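Guides > Home Recording > Trivus Songbook > Part 2: Setting up your first session

Start | Gear | Sessions | Mixing | Releasing | Ask

Part 2: Setting up your first session

Right, you've installed Trivus and it's sitting there with its big grey window open, waiting for you to be a songwriter. I've made all of my own demos in it, plus the whole of Philomena Madigan's solo EP (she sang, I pressed the buttons), so what follows is the order I do things in. It isn't the order in the built-in help, which starts with MIDI mapping for some reason and scared me off for months.

1. Plug in your audio interface before you open Trivus. If you do it the other way around, the program grabs your laptop mic and you won't notice until you play back your best take.

2. Go to File, then New Song. Give it a name straight away, even a silly one. I have 13 songs called Untitled and I couldn't tell you what a single one of them sounds like.

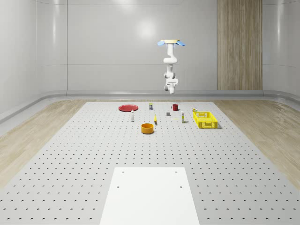 Arm above the table.

3. Set the tempo. Tap the space bar along with your foot while you hum the chorus - the chorus, please, not the verse, as most of us sing our verses a bit slow when we're nervous. The ballad I use for practice came out at 145 when I tapped it the first time, which was pure coffee. Have another go after a glass of water.

4. Choose your key from the drop-down. This only changes the chord hints, so you can leave it blank if you play by ear.

Note: if you use a capo, enter the key you're hearing and leave the shapes to your fingers. Cheng-en Tse wrote in to say the chord hints were all wrong, and we went back and forth for ages before the capo came up!

5. Add two tracks, one for voice and one for guitar or piano. Colour them differently. My voice is always green, and I've done it that way for so long I get lost in anybody else's session. 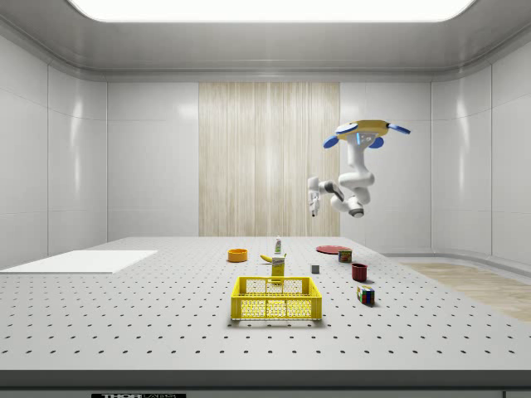

Yellow crate on the table, with a small yellow box behind it.

6. Arm the voice track (the round button) and sing the loudest line in the song. Watch the meter. You want the peaks sitting comfortably in the yellow with plenty of room left over. If it hits red, turn down the gain on the interface itself. The fader in Trivus won't help you, it only changes what you hear.

Caution: turn your speakers off and put headphones on before you arm anything. A live mic in front of live speakers will howl, and it's nasty on the ears.

7. Do the same for your instrument. Strum as hard as you will in the last chorus, not the polite little strum we all do when someone says "check".

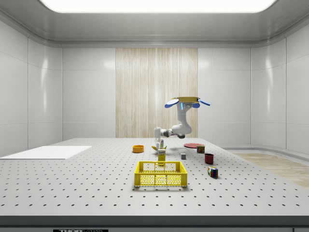
8. Now set the click. I like mine low and woody, and the default beep makes me want to throw things, so I go to Click Sounds and pick Block. Give yourself a count-in of 2 bars. One bar is never enough time to get your hand back to the guitar and breathe in.

9. Record a rough take all the way through and don't stop for mistakes. Italo Villa taught me this when we were both playing in pubs, and I still grumble about it, but a wobbly full take tells you far more about the song than a perfect first verse does. You'll hear straight away if the bridge is too long. (The bridge is too long.)

10. Save, then save a copy somewhere else. Trivus keeps its own backups in a folder called Safe, but that folder lives on the same drive as everything else. 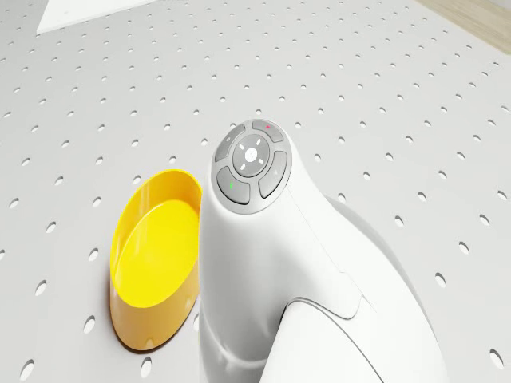 Perforated surface, up close.

If there's a delay in your headphones

Open Settings, then Audio, and look for Buffer. Bring it down one notch at a time until your voice feels like it's coming out when you sing it. If you start hearing crackles you've gone too far, so go back up a notch. Older laptops can struggle here. Mine did, and I ended up listening to myself directly through the interface - there's usually a knob or a switch marked Direct on the front - and muting the voice track while I recorded.

If your takes won't line up

Check that you haven't changed the tempo since the first one. Trivus doesn't stretch old audio unless you tick Follow Tempo, and it's unticked when you start a new song. Tick it before you touch the tempo again.

Doubling and harmonies are in Part 3, along with what I do about that boomy note in the spare room.

More in this series
Part 1: What to buy and what to borrow
Part 3: Doubling, harmonies and the boomy room
Part 4: A rough mix by teatime
Writing with a partner: Margit Bozsik on splitting credits
Sending your demo out without feeling sick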